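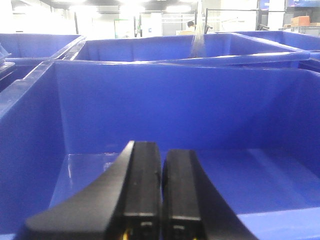

Can a student join the sorting team without having programmed anything before?
Most of our current members hadn't written a line of code when they signed up, and we teach what you need in the first weeks.

The Cosgate Robotics Club has spent the summer on a bin sorting project we are calling Tometti. The goal is easy to state. The arm should pick up an item, decide which tote it belongs in, and put it there without dropping or breaking it. Students write the pick routines, set the grip force for each kind of item, and keep the log.

We started with soft things like bags and small packages, and those gave us more trouble than anyone expected. A bag changes shape each time it is set down, so a grip point that works once may miss on the next try. The members working on bags now have the arm close slowly and check the finger position before it lifts.

Dishes are the newer part of the project. A plate has a thin rim and very little to hold on to, so the fingers have to come in on both sides of the edge. Too much force can chip it and too little lets it turn. The dish group wrote its own routine for this, called Virkis, and has been adjusting it all month.

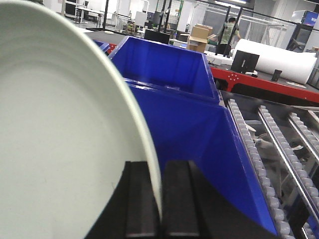 What we are bringing to the October meet

The regional meet has a 17-minute round for sorting, and teams are scored on items placed correctly. Items that land outside a tote cost points. Our best practice round so far is 66 points. We would like to bring that up before October, mostly by cutting the time the arm spends moving between totes.

One change should help. Until last month the totes could shift a little when an item touched the side, and the stored positions were then wrong for the rest of the round. We now check every tote against its stored position before a run starts. It adds time to setup and has saved a good number of runs.

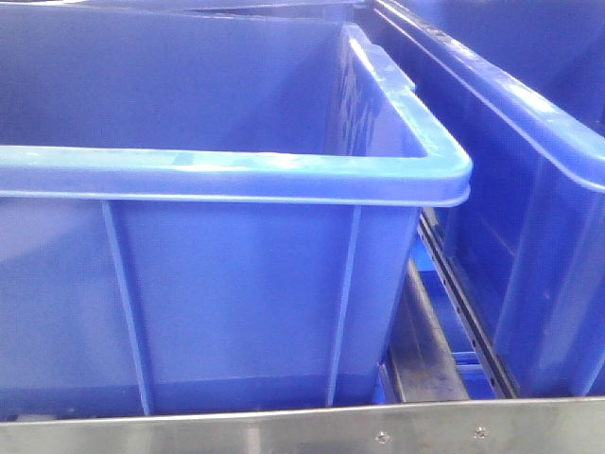
The same check goes into the log, along with the name of the routine and any changes made to it. Please fill in the log even when a run is stopped early. The Wubshet team, who share practice time with us, keep theirs the same way, and it has made it easier to compare results.

New members are welcome through the end of the month. Practice sessions last 2 hours, and you need a signed safety form before you can work near the arm. Bring closed shoes and tie back long hair. Forms are at the front desk, and the completed ones go in the tray beside it.

Cosgate Robotics Club Newsletter | August 7, 2021 | Contact the club | © Cosgate Robotics Club | Back to top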